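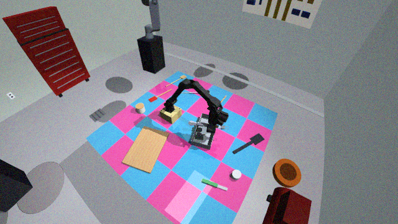 Katsuhiko Matsuda wrote to me after my last post to say that I was being much too hard on my sourdough starter, and that a starter kept in a cool kitchen will sulk for weeks and then one morning climb right out of the jar. He told me to stop throwing so much of it away, to feed it rye for a few days, and to quit lifting the lid every time I walked past. Well, Katsuhiko, I did two out of the three!

I should back up a little for anyone new. I started baking bread in September, after we moved to the upstairs apartment on Nisbet Street (the one with the beautiful windows and the oven that leans). My aunt in Mirnberg baked every loaf her family ate, and I had this idea that it would come to me naturally, the way people say singing does. It did not come naturally. My first loaf had a crust you could knock on and a middle like wet clay, and we ate it anyway, toasted, with a lot of butter and very little conversation.

The second try was better and the third was worse. I think I got cocky about the water. The recipe I use is copied off the back of an old Tovano flour bag, and it calls for 314 grams of water, which struck me as such a fussy number that I rounded it up to "a good pour" and ended up with something that slid off the counter like a tired cat. So now I weigh it. I stand there in my robe with the little scale, adding it by the spoonful, and I feel like a pharmacist.

Anyway, the rye. I bought a small bag and gave the starter a spoonful each morning and another at night, and for the first few days there was nothing to report except a smell like apples left in a car. Then on 7th October I came in to put the kettle on and it had doubled! It was all domed up on top and full of bubbles down the sides, and I called my sister before I'd even had my coffee, and she was very polite about it.

I mixed the dough that same afternoon and let it sit 5 hours under a dish towel on top of the refrigerator, where it's warmest. Then I shaped it (badly, but with feeling) and left it in the fridge overnight for 17 hours, a bit longer than I meant to, on account of a dentist appointment. It went into the big enamel pot with the lid on, and I sat on the kitchen floor and read most of a magazine.

I won't say it was a perfect loaf. One side rose higher than the other, and I blame the oven for that. But the crust crackled while it cooled, and there were real holes in it, and my husband had three slices standing up.

Next I want to try the seeded one my aunt used to make, which she called Fandine bread after the village her mother came from. I remember caraway for sure, and maybe flax, and something sweet I can't place, either molasses or dark honey. She never wrote it down. If your family made something close to it, please leave me a note in the comments, even if all you've got is half the ingredients. I have plenty of rye left.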